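Brestgate Community Kitchen Share: FAQ

Updated March. Read this before you email, most of it's in here.

Getting started

What is the Kitchen Share?

A lending shelf for cooking stuff. Mixers, stockpots, serving bowls, cake tins, the big paella pan everybody wants in summer. You borrow it, use it, wash it, bring it back. Same idea as a library.

Who can join?

Anyone 18 or older with an address in Brestgate or Venberg. Mabuza Street counts as Brestgate even though the zip says otherwise. Under 18s can borrow on a parent's card.

What does it cost?

Pay what you can. No late fees for the first week. After that a dollar a day per item, up to the price of the item, and then we'd really just like it back.

What do I need to sign up?

Photo ID, something with your address on it, a phone number you answer. A utility bill on your phone screen is fine. Takes five minutes if the line's short.

Can I sign up online?

You can fill in the form online. Still have to come in once to show ID. We tried doing it by email and it was a mess.

Where are you?

Side door of the old Stimau building, not the front. The front is a dentist now. Ring the bell and wait, it's a long hallway.

When are you open?

Tuesday, 4 to 8 pm. Saturday hours are on the door and change a lot in summer, so call first.

Borrowing

How many things can I take?

Five items at a time. A set counts as one item. So a stack of six soup bowls is one, but a mixer plus a separate pasta attachment is two.

How long can I keep it?

Two weeks. Renew once by text if there's no one waiting. The canner and the dehydrator are one week only between July and October, no renewals, please don't ask.

How big is the catalog?

Over 700 items. The list online is mostly right. If it says "check shelf" it means the thing may be out, or in the wrong spot, or on the repair table.

Can I reserve?

Yes, up to a month ahead. Text the item number, your name, and the pickup day. Not the name of the item, the number. We have a lot of things called "large pot".

I'm feeding a lot of people. Can you help?

Up to 100 guests, yes. Plates, bowls, flatware, pitchers, two coffee urns. Give us three weeks notice. Above that try a rental place, we don't have the shelf space or the van.

Do the plates match?

No. They're close in size and they stack OK. If you want matching for a wedding, ask for the plain white set, which books up early.

Can I pick up for someone else?

Sure, if they're a member and they text us first. You sign, they're responsible.

Do you deliver?

No. We'll help you carry to the car.

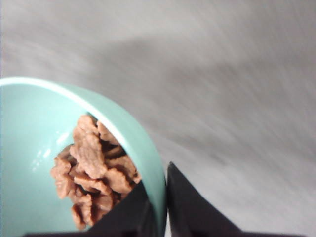
Washing and returning

How clean is clean?

Clean enough that you'd serve your mother-in-law off it. Hot water, dish soap, rinse, dry all the way. Damp things stacked together smell by the next week and somebody has to redo the whole shelf.

Can I use the dishwasher?

Look for the sticker on the bottom or the tag on the handle. Blue sticker, dishwasher is fine. Red sticker, hand wash only. No sticker, hand wash and tell us so we can put one on.

Cast iron?

Never the dishwasher. Never soak it. Scrub with salt or a stiff brush, dry it on the stove on low, wipe with a little oil. If it came to you rusty, say so, you won't get charged.

Microwave?

Same deal, check the sticker. A wavy line means it's OK. Nothing with a metal rim goes in, ever. When in doubt heat the food in your own dish and move it over.

What about knives?

Bring them back in the sleeve. Not in a plastic bag, not wraped in a towel at the bottom of a box. We've had stitches.

Can I leave it outside the door?

Please don't. Things walk off, and then it's on your card.

Something's missing from the box. Now what?

Check the list taped inside the lid when you pick up, before you leave. If it was short when you got it, we'll write that down. If it went missing at your place, look behind the toaster and then call us.

Breakage

I broke it.

It happens. Tell us. One plate or one bowl a year is on the house. After that we ask for what it costs us secondhand, usually a couple of dollars.

It's only chipped. Can I still return it?

Return it, but point out the chip. Chipped rims come out of circulation, they catch lips and they hold dirt. Hairline cracks too. Run a fingernail over it, if it clicks it's cracked.

The mixer started smoking.

Unplug it. Don't open it up. Bring it in with all the parts. Kipchumba Kariuki does the electrical repairs and he'd much rather get it whole than in a bag of screws.

Can I fix it myself?

Loose handles, yes, tighten away. Anything with a plug, no. Glue on anything that touches food, no.

Donating

What do you take?

Working, clean, complete. Right now we need: sheet pans, half size. Bundt tins. Mixing bowls with lids. Rice cookers. Immersion blenders.

What don't you take?

Scratched nonstick. Mugs (we have so many mugs). Anything recalled. Pressure cookers with no manual or a worn gasket. Deep fryers. Single lids.

Can I get a receipt?

Yes, ask at the desk. We list the items, you put the value. We can't do that part for you.

Will you pick up from my house?

Only for full kitchens, like when someone is moving out or clearing a relative's place. Text and we'll set a time. Can take a few weeks.

I donated something and want it back.

If it's still on the shelf, you can have it. If it's out on loan, you're next after that person.

Random

Do you run classes?

Sometimes. Knife sharpening and jam, mostly. Sign-up sheet is by the sink. Bread class is full untill further notice.

Can I cook there?

No, we're not licensed for it. There's a sink and a kettle.

I lost my card.

Give us your phone number, we can look you up. New card is free the first time.

What's item 944?

The paella pan. Yes it's out. Yes there's a list.

Do you share my info?

No. Phone and address stay in our system for loans only. Leave and we delete it once everything's back.

Still stuck?

Text the desk number on your card. We answer during open hours, and most evenings if it's something like a smoking mixer.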